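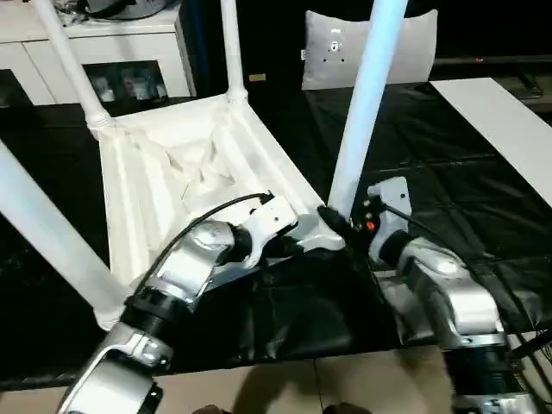

Hauwa Lawal says the legs are always what goes first. She has been putting chairs together and fixing them for the Hundham hall since October, and most of what comes to her is white plastic.

"People lean back on them," she said. "Then the leg works itself out of the collar, and the chair ends up in a closet."

She works with the chair upside down on a table, over a black cloth. The cloth keeps the seat from getting scratched, and a dropped screw stays put on it -- on tile it would roll under the cabinet. She starts each leg by hand and leaves all four a little slack until the last one is in. Only then does she tighten them.

"If you finish one leg first, the others fight you," she said. "I did it that way for a month. I had a lot of crooked chairs."

A good one takes her 30 minutes. A bad one takes 45, and she gives up after that. 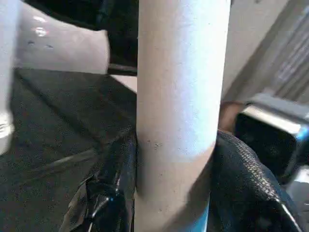
Florencia Retamal disagrees about giving up. She would save any chair with a sound seat and swap in a leg from a broken one, and she keeps a box of spares for that. Lawal uses the box too, but she checks each leg for cracks near the top before it goes in.

"Run your thumb around it," she said. "You feel a crack before you see it."

The next batch is due Mon 3 January. She has asked for a second table.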